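I finally have a number. It took most of December and more spreadsheet tabs than I care to admit, but the gripper budget is done, and I've got a total that doesn't make me want to lie down on the floor.

Quick catch-up if you're new. Stivach is me plus Kauko Lappalainen, and we're trying to collect enough hand-held gripper demos of everyday chores to train something that can do them on its own. Chores, as in the dull stuff. Trash bags, laundry, putting lids on things. We started on one gripper that we passed back and forth, and it was fine for a while, and then it wasn't (two people, one tool, a lot of standing around drinking coffee).

So the question was how many more to get, and whether to buy or build. I went in thinking it would be an easy one. Ha!

Mindwood sells a ready-made one, very nice, very smooth, and the quote came back at 2000 dollars each. Kong's is cheaper but they want you to take a support plan with it, and once I added that in the gap pretty much vanished. Then there's printing our own, which Kauko has been pushing for since the beginning. Parts come to 100 dollars a unit if I order the hardware in one go from Palto, plus filament, plus my evenings.
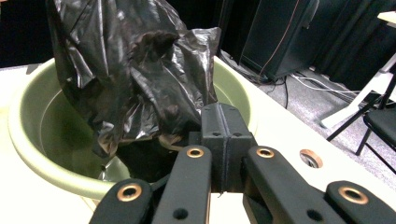
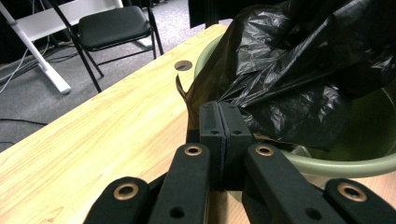 My big worry with going the cheap route was wear. Fingers get pushed into things all day and the arms swing back and forth thousands of times, and I've had printed holes go egg-shaped on me before (the great drawer slide disaster, some of you will remember). That's why I'm putting real money into the pivots. Those brass-colored rings at the ends of the black arms are the bit I refuse to go bargain hunting for, and they've got their own line in the spreadsheet with a spare set for every unit. The finger blocks I care about less. I can print another pair overnight and swap them at breakfast.

I also didn't budget for props at first, which was silly. You go through a lot of garbage bags! A thin black one crumples up differently every single time, so it's a great thing to practice on, but I don't want to be reusing the same sad bag for a month. Tubs and buckets are cheap enough that I lumped them in with tape and cable ties under "stuff". Kauko thinks "stuff" is not a budget category. Kauko is welcome to make his own spreadsheet.

Where we landed: 3 printed grippers now, then 2 more in spring if the first batch holds up. Nothing from Mindwood this round, though I'm keeping the quote because I'd love to have one to compare against someday. The Kong folks were very patient with my emails and I feel a little bad about it.

Still not sorted is storage for the recordings, which I've been avoiding because drives cost more than I remembered. I'm going to price those out next, and the Palto order goes in as soon as Kauko has checked my screw sizes - last time I got those wrong and we ended up with a whole jar of useless ones. It's still on my desk if anybody wants it.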